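How to Set Up Peer Review for an Assignment in Pultard
Updated Friday, March 7, 2025

Peer review is my favorite thing in Pultard, and it's tucked so far down the assignment page that plenty of instructors have never scrolled to it.

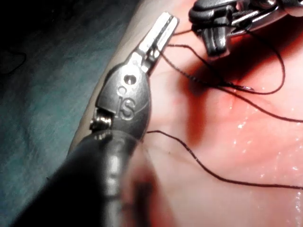

One reader wrote in to ask whether students can review each other before the instructor has graded anything, and added that the whole class had been swapping drafts by email all term and was losing half of them. Yes, they can! And please stop with the email, the built-in tool is so much nicer once it's running.

Before you start

You need the Teacher or Course Designer role in the course. Teaching Assistants can see the peer review settings but can't save changes unless your school has switched that on. You also need an assignment that takes online submissions. Paper and "no submission" assignments won't show the option at all.

If your course came over from Fesov during the big migration, open one of the imported assignments and check the Submission Type field first. Fesov called its upload type "Drop File," and Pultard sometimes brings it in as "External." Change it to Online, save, and the peer review box will appear.

Turn on peer review

Open your course and tap Assignments in the left menu.
Open the assignment you want, then tap Edit.
Scroll past the description, past the points, past the group settings, all the way to Review Options.
Check the box labeled Require Peer Reviews.
Tap Save.

You'll see a small icon of two overlapping pages next to the assignment title. Students don't see the icon, but they will see a line under the due date telling them reviews are required.

Choose how reviews are assigned

Under the box you just checked there are now two choices, Manual and Automatic.

Manual lets you decide who reads whose work. In a seminar I love it. I can put a student who's great at structure with one who's great at evidence, and they both come out ahead. In a lecture course with 96 students it would eat your entire evening.

Automatic does the matching for you. Type a number into Reviews Per Student (I use 2, and I'd talk you out of anything higher for a long paper) and then pick the Assign Date. Pultard hands out the reviews at that date and time, and only to students who have already submitted.

That last bit trips people up, so let me say it again with more words. If a student turns in the paper after the Assign Date, that student gets nobody's paper to read and nobody reads theirs. You can fix it by hand afterward, but it's easier to set the Assign Date a day after the due date and give the stragglers a chance.

Make it anonymous, or don't

Check Hide Reviewer Names if you want anonymous comments. The author's name is hidden too, as long as the student hasn't typed it in the file itself. I put a line in my assignment directions: "Leave your name off the document, Pultard already knows it's you." Most of them remember.

File names are a sneaky one. A paper called something like lastname_draft.docx shows up to the reviewer exactly that way. Ask students to name the file after the topic.

Attach a rubric

You can run peer review without a rubric, and students will write "good job!!" and go to lunch. Attach one. It doesn't need to be fancy.

From the assignment page, tap Add Rubric.
Tap Find a Rubric to reuse one, or New Rubric to start fresh.
Type your criteria. Five is plenty.
Leave Use for Grading unchecked if you only want comments.
Tap Create.

Mine asks for the main claim in the reviewer's own words, the strongest paragraph, the spot where they got lost, a question for the writer, and one thing to cut. I get wonderful comments from that last one. Students are ruthless with each other's introductions, and they're usually right.

If your school pays for the Lanard add-on, you'll also have a Comment Bank tab here. It lets you write sentence starters that students can tap to drop into the comment box. First-year students use them constantly, and by May they've mostly stopped needing them.

What students see

On the Assign Date, each student gets a notification and a new item on the To Do list. When they tap it, the other paper opens on the left with the rubric and comment box on the right. On a phone the rubric sits behind a button at the bottom — tell them about the button, or you'll get messages about a missing rubric.

A review counts as finished when every rubric row is filled in and there's at least one comment. If you skipped the rubric, a single comment is enough. I ask for a minimum of 40 words in the comment, but Pultard won't check the length, so that's on the honor system.

Check on progress

Open the assignment and tap Peer Reviews in the right sidebar. You'll get a list of students with their assigned papers under each name. A green check means done. A gray clock means not yet.

Tap the bell next to a name to send a reminder. There's a Remind All button at the top as well, and it only messages students with unfinished reviews, so tap away!

To add a review by hand, tap the plus sign under a student's name and choose a classmate. To remove one, tap the X. Removing a finished review deletes the comments with it and there's no undo, so copy them somewhere first if you might want them.

Giving credit for reviews

Pultard doesn't put a peer review score in the gradebook on its own. I make a second assignment called "Peer Review Credit," set it to No Submission, and give it a few points. Then I keep the Peer Reviews list open in one tab and the gradebook in another and go down the names. It's quick, and I end up reading a lot of the comments along the way, which I'd recommend anyway.

The Janevski gradebook plugin can fill in those points for you. In the plugin settings, turn on Completion Sync and choose your credit assignment from the menu. It updates overnight, so don't panic if the column is blank the same afternoon.

If something isn't working

The Require Peer Reviews box is missing: check the submission type, then check your role.

Reviews weren't handed out: look at the Assign Date, and look at the time zone next to it. Courses copied from another campus keep the old one.

A student can't open a classmate's file: have them try the browser version. The mobile app still struggles with slides that have audio in them.

A group assignment shows only one reviewer: each group counts as a single submission, so the review goes to whoever uploaded the file. Check Assign Group Reviews Individually if you want every member to write one, and save before the Assign Date passes.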